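Home | Features | Ports | Road | Air | Archive | Subscribe

The Long Way Round to Perlow

5th December
By Jin-sol Yook

A press for pulping wood does not look like much until you try to turn a corner with it. The one that left the Skovaris works in September weighed 135 tons, and the first corner was at the factory gate.

The gate had been widened for the job. The road outside it had not. It took the crew most of a morning to get the trailer pointed downhill, while a man in a bakery across the street sold them coffee at what I can only call event prices.

After that came 375 miles of highway, all of it at night and most of it slower than a decent cyclist. Permits for the trip filled a binder. One county wanted its copies signed in blue ink, and said so only after receiving them in black.

At Kanora the press met its ship, the Geum, which was on time, and its crane, which was in pieces. Cranes of that size travel in parts, and a truckload of counterweights had gone to the other terminal, the one with the same name and a different zip code. The Geum waited. Ships charge for waiting, roughly the way taxis do, with more zeros. 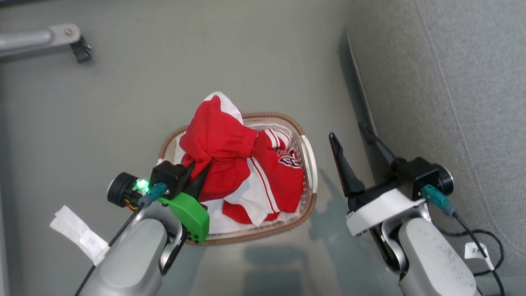 Yook's piece is kind to the port, wrote Perlow reader Dale, who wanted it known that the two terminals have been mixed up for as long as he has been hauling out of there, and that a sign would cost 200 dollars.

The port says a sign is under review. The press, meanwhile, came ashore at Perlow 2 days behind schedule and was driven the last stretch with a police escort, past a school that had let the children out to wave. It was bolted down the same week. The binder came home by regular mail.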